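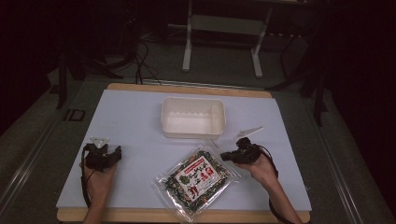 We're opening our second shop at last, and I couldn't be more pleased to be the one telling you! Brakura started as a market stall selling Japanese pantry bits, and on Friday we open the doors in Sornthorpe, in the old Navickas bakery. Expect miso, rice, pickles, far too many noodles (my fault) and plenty in flat clear packets with red and green Japanese lettering on the label, the sort I used to buy purely for the look of them and then have to ask my aunt how to cook.

By Brakura press desk | February

The new place has 546 lines on the shelves, and I've tasted nearly all of them, which has done nothing for my waistline. We've kept the bakery's old counter and given it a good scrub.

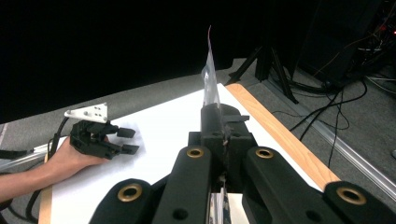 Mutua Nyanda told us that decent rice vinegar used to mean a bus to Dorberg and half a day gone, and that having it round the corner would change what went on the table midweek.

We hear that a lot, so vinegars have a whole bay to themselves.
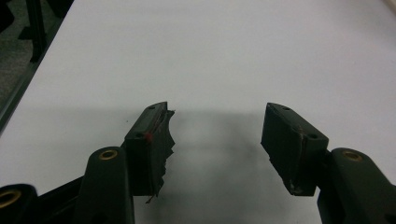 Brakura Sornthorpe opens this Friday at 9.

Once we've settled in, there'll be cookery evenings upstairs, with places for about nine people at a time – soups first, then rice balls, then whatever you lot ask for.

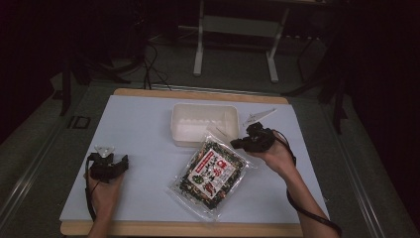 Booking is at the till for now, as the website is still being fiddled with. Both shops will stock the same range, and you can order in one and collect from the other. Press are welcome from 2 on opening day, and there'll be soup.

Shares: 9 | Comments: 2

We use cookies to keep this site running. Accept | Manage settings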